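Sovano thread, part 1/4. Hi everyone, it's been a while! I spent this week on the planner that moves our arm between the rail side of the table and the place setting, and I have a lot of feelings about it (bear with me).

2/4 My first guess was the camera driver, because wrist views in the middle of a fast swing come out so smeared that the perception node has very little to hold on to.

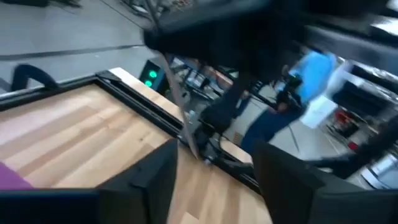 3/4 So I now skip detection above a set joint speed and wait 200 ms after each stop. It costs us a bit of time per cycle, and I'm happy to pay it!

4/4 With plate, bowl, fork and napkin all close together, pink on magenta was merging into one blob, so the bowl gets its own depth check now. 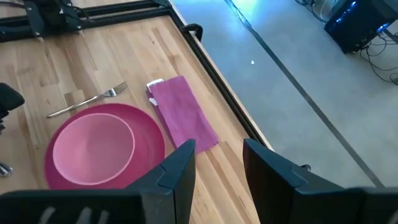 Honeylyn Umali wrote back asking whether 200 ms would still be enough with a heavier gripper. Good question, and I'll try 2 payloads on Monday.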